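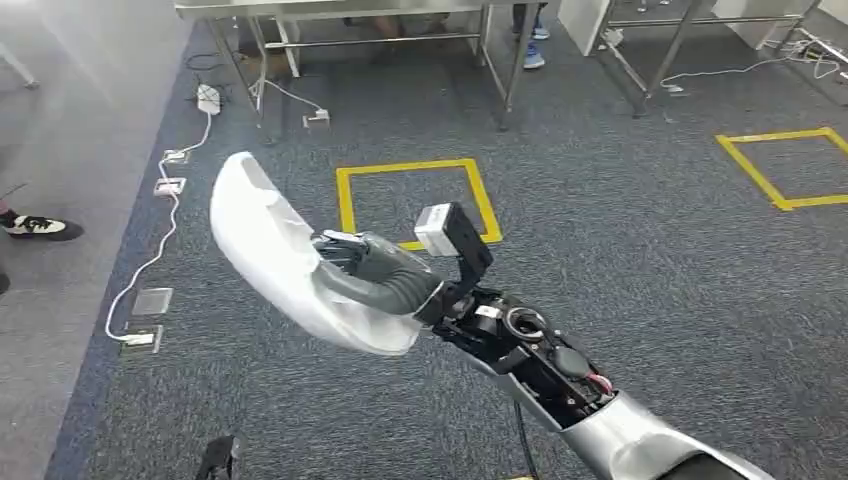 Figure 2. Silver robotic arm with a sensor module mounted on top of the wrist, over a blue-gray carpeted floor.

4. Casting and publicity in the two release campaigns

We now compare how the lead actor's earlier career was used in the publicity for the two films in our sample, Haugland and Meltard. Both were sold as romantic dramas, and both had a lead who was known mainly for other kinds of roles. The material consists of 37 printed and online interviews, the trailers, and the press kits sent out by the distributor, Utel.

4.1 Haugland

The lead in Haugland, Ragnvald Rustad, had played police officers and soldiers for most of his career. The press kit gives his time as a stage carpenter a full page and leaves the earlier films to a short list at the back. Interviewers followed the kit closely. Most opened with a question about the carpentry years, and the same story of his first speaking part, in which he replaced an actor who had lost his voice, came up again and again with small changes in wording. Questions about the love story usually came last and got short answers.

The trailer works differently. It contains no reference to Rustad's background and gives more than half its length to the songs. Viewers who had read the interviews and those who had only seen the trailer would have come to the film with quite different ideas of what it was. Comments left on the distributor's page before the release show this split clearly. One group wrote about the actor and wished him well, while the other wrote about the music and often did not name him at all.

4.2 Meltard

Fereshteh Ranjbar came to Meltard from television comedy. Her press kit says little about her life before acting, and she turned down personal questions in several of the interviews. Publicity was built on the pairing with her co-star and on a series of evening previews at the Dametti cinema, a house with 3000 seats. The first of these, in February, was nearly full according to the local press, and the later ones were smaller.

Reviewers who attended the previews wrote more about the supporting cast than the studio seems to have expected. Ranjbar's comic timing was mentioned often, sometimes as a strength and sometimes as a poor fit for the slower second half. Very few of the reviews treated the film as a change of direction for her, although the poster used that phrase.

4.3 Differences between the campaigns

The clearest difference lies in who carried the story of the career change. For Haugland it was the actor himself, speaking to journalists who had been given the outline in advance. For Meltard it was left to the poster. We coded each interview for the share of text spent on life history, on the film, and on other projects. Life history took up the largest share for Rustad and the smallest for Ranjbar. The coding rules are given in the appendix.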